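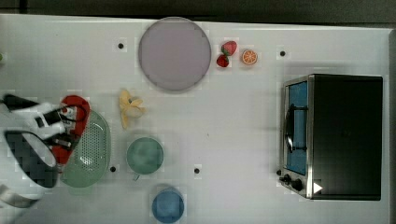
**Ticket 847 – Fan club presale codes rejected for the Ristance show at Zamholm**

**Status:** fixed, watching
**Area:** presale, fan club accounts

**9:05 am**
Presale opened at 9:00 and the inbox is already jumping! Great to see so much love for the new Ristance record, less great that most of the messages say "code not valid." Seated tickets are selling fine. Standing tickets reject every code I try, including the test one.

**9:20 am**
Reset the code list and loaded it again. No change. Cleared the cache on the ticket page, still no change. Put a note on the fan club page asking people to hang on to their codes and not request new ones, as a new request cancels the old code.

**9:45 am**
Found something! Codes work if you type them by hand in capitals. Copied straight from the email, they fail. The email template for this tour adds a blank space after the last letter, and the standing ticket form counts it. The seated form trims it off. Same template as the Acuña tour in November, but that show was all seated, so it never came up.

**10:10 am**
Added the trim to the standing form. Tested 40 codes, pasted and typed, on phone and laptop. 35 went through. The other 5 come back as "already used."

**10:30 am**
Those 5 belong to members who joined through the Cliltolum signup page, which sent the same code out twice. New codes made and emailed by hand. Replies are coming in already and people are so kind about it – one is bringing her dad to his first gig since the eighties, and I love that.

**11:15 am**
Asked Zamholm to hold back 200 standing tickets so members who got stuck this morning still have a fair shot. They said yes right away. Hold ends at 6 pm, then anything left goes to general sale.

**Still to do**
- Fix the space in the email template itself
- Check the Cliltolum page for other double codes
- Take the note off the fan club page after 6 pm

Leaving this open until the hold ends.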